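Ticket 193: Student Robotics Project, Larnov workcell
Category: Manipulation / Perception
Status: Open, awaiting retest
Assigned to: Marlene Fröhlich, Teaching Laboratory Support

Summary
The student team reports that the Hakaslow picking routine stops before closing the gripper when produce items are placed close together. The routine completes normally with a single item on the floor of the enclosure. The fault was first reported in November and affects the team's course demonstration.

Log entry 1, 9:40 a.m.
The team supplied the run log. Of 47 attempts with grouped items, 6 ended in a completed grasp. The remaining attempts ended with the message "target boundary not resolved." Support requested a view from the wrist camera with the items grouped.

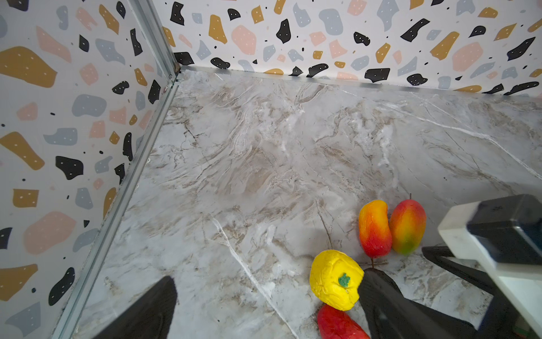
Wrist camera view, grouped produce, lower right of the enclosure floor.

Log entry 2, 11:15 a.m.
Support reviewed the view with the team. The yellow pepper partly hides a red item, and the tip of one finger is very close to both. The floor also reflects light, and its marble print has strong white veins. The team was asked to test item spacing and floor reflection separately so that the results can be compared.

Log entry 3, 2:05 p.m.
The team changed the segmentation threshold from 193 to 167 and repeated the single-item test without error. Grouped items have not yet been retested with this value. The previous configuration file is stored in the Albers project folder and must not be overwritten.

Action required
The team is to submit grouped-item results under the new threshold, with the complete run log attached. Requests for changes to the enclosure lighting must be entered as a separate ticket.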